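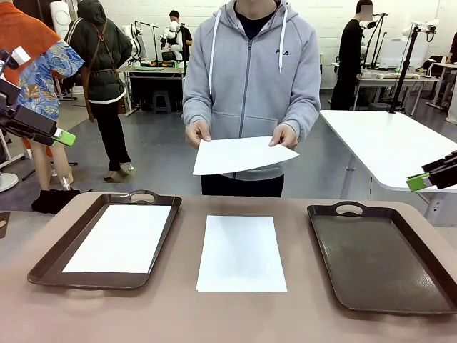 Trays and sheets on the tan table, one sheet in the left tray, right tray empty.

August 12, 2024

Paper handling for the Endosico order, first pass at a layout. The job is plain white sheets, one to a tray, and the trays go on to whoever does the stamping. We have been stacking sheets straight on the table up to now and they slide whenever a sleeve goes past.

Using the dark brown plastic trays with the handle cutouts. Sarita Dwivedi wanted the flat Amel folders instead, but they came in too narrow and went back to Tradthorpe. Trays it is until October at least.

Layout as tried: tray on the left, tray on the right, a gap between them wide enough for a sheet lying portrait. The middle spot is for a sheet that is waiting. Put it down square to the trays or it gets picked up crooked and goes in crooked.

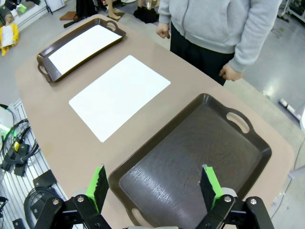 The tray floor is glossy and a sheet grips it less than I would like. With a tray carried level this is fine. Tipped toward one handle, the sheet runs down and the corner rides up on the rim. Did this 5 times, got a bent corner on 3 of them. Carry by both handles – one hand is no good.

Hold a new sheet by the two top corners and let the bottom edge touch first. Dropping it flat traps air and it floats off to one side.

Stock left in the cupboard is 130 sheets, all from the Shakya pack. Enough for this week.

To do:
Try a rough liner in one tray, leave the other bare, compare.
Tape marks for the middle sheet – ask Sarita if the tape lifts the table finish.
Order 5 more trays, same brown if they still have it.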